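Section 4: Comparing grippers on the wrist mount

Once the arm is bolted down and the controller talks to it, you get to the fun part. This section takes you through swapping grippers, setting up the wrist camera and running the same pick test on each hand so that your results can be compared. Set aside an afternoon the first time. You will get much faster with practice, and by the third swap you may well be looking for excuses to do another!

The steps apply to the Brenari controller and to any gripper that fits the Trurnbridge adapter plate. If you have the older Sotomayor plate, read the note under 4.2 before you pick up a wrench.

4.1 Before you start

You will need:
The gripper you want to test, plus its cable
The hex key set from the accessory tray
A clean cloth for the camera lens
A mix of soft and hard test items
A copy of the score sheet from Appendix B

CAUTION: Switch the arm to Hold and turn off tool power before you touch the gripper. Hold keeps the arm still, but it does not stop the fingers from closing.

4.2 Swapping the gripper

1. Move the arm to the Service position from the Arm menu.
2. Turn off tool power and wait for the tool light to go out.
3. Unplug the gripper cable at the wrist. Pull on the connector, never on the cable.
4. Support the gripper with one hand and loosen the four plate screws in a cross pattern.
5. Lower the gripper straight down and set it on its side, fingers facing away from you.
6. Line up the notch on the new gripper with the notch on the plate, then tighten the screws by hand.
7. Go around once more with the hex key until they are snug.
8. Plug in the cable and turn tool power back on.

Note: The Sotomayor plate has no notch. Use the painted line instead, and run the zero check in 4.4 twice.

Imke Fuchs, who rewrote this part of the guide, likes to mark each gripper with colored tape and put the same color at the top of its score sheet. It's a small habit, and it has rescued more than one set of results in our Plondport shop.

4.3 Setting the wrist camera

The wrist camera looks along the tool toward the fingers, so a big gripper will fill a good part of the view. That's fine for this test. You want to see the fingers and enough of the item to judge the grip. A wide housing will hide the far side of the work area, and you should write that down too – it matters a lot when you choose a hand for bin work.

1. Wipe the lens and open Live View.
2. Open the fingers all the way. Check that you can see where they will meet the item.
3. Close them slowly at speed setting 100. Watch for a finger that blocks your view of the others.
4. If the picture looks washed out against a bright floor or wall, lower Exposure one step at a time.
5. Press Save View and name it after the gripper.

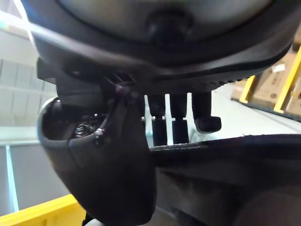

Figure 4-1. Wrist camera view with a wide-housing gripper. The curved finger is at left, with the straight black pegs near the center.

Compare your saved view with the figure, but don't try to copy it exactly. Finger shapes differ so much from one hand to the next that the best camera setting for one can be useless for another. Finding that out is half the pleasure of this job.

4.4 Zero check

1. Remove everything from the reach of the fingers.
2. Choose Gripper, then Zero.
3. Let the fingers open and close one full cycle.
4. Read the offset on the screen. Anything under 73 counts is good.
5. If the offset is higher, loosen the plate screws, reseat the gripper and repeat.

CAUTION: Do not use your fingers to help a stuck gripper along. Turn off tool power first, then free it with the plastic pry tool.

4.5 Running the pick test

1. Load the program PICK COMPARE.
2. Set the grip force to 700 and the hold time to 1000 milliseconds.
3. Place the first item on the mark and press Start.
4. Score the pick as Held, Slipped or Missed.
5. Repeat with every item, then go back and run the whole set again with the soft items first.

Keep the force the same for every gripper, even when you're itching to turn it up. Amber Naylor and Gilmar Siqueira ran their first comparison with a different force for each hand and had to start over. Once the full set is done, go ahead and play with the settings – just use a fresh score sheet.

Soft items deserve extra attention. Fabric can fold between two fingers and look like a solid grip on camera, then slide out when the arm speeds up. Score it only after the hold time has run out.

4.6 Saving your results

Copy the saved views and the score sheet into one folder per gripper. Include the plate type, the offset and the exposure step. To share a comparison with other users, send the folder to Silvana Batista through the support page, and tell us which hand surprised you!

Next: Section 5, Teaching your first bin pick.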